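Kullik: time sync and fisheye perception
Speaker notes, second half of the tooling session

Slide 1. Start with the problem. Policy training in Pultano assumes every image has a pose at the same timestamp. Ours drifted. Wide lens, strong curvature, and a pose track that lagged the image by 2 frames at 30 Hz.

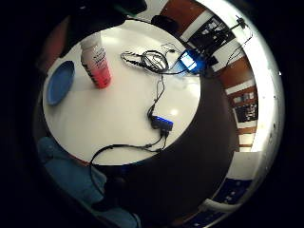

Slide 2. Old pipeline undistorted first, then detected. That throws away the rim, and the rim is where plates and table edges end up. Kullik keeps the raw circle and feeds the lens model to the detector as an extra channel. Mention that masks are stored in raw pixel space - people always ask.

Slide 3. Clock handling. Offset is estimated per episode from gyro against optical flow. Anything above 4 ms residual gets flagged and left out of training. Of 2636 episodes, the flagged ones stay on disk in a separate index.
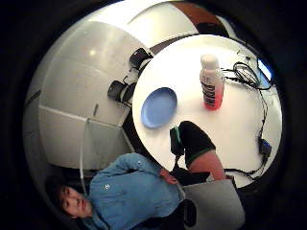 Slide 4. Planner side. Piltumico takes poses in the table frame, so camera roll should drop out before planning. Check the gravity vector early. If roll leaks through, grasp candidates on upright bottles come out sideways and the collision check rejects the lot.

Slide 5. Open items: cable masks are still poor, glossy tabletops give false depth. Port to Cù is planned for November. Skip the config slide if short on time and go to questions.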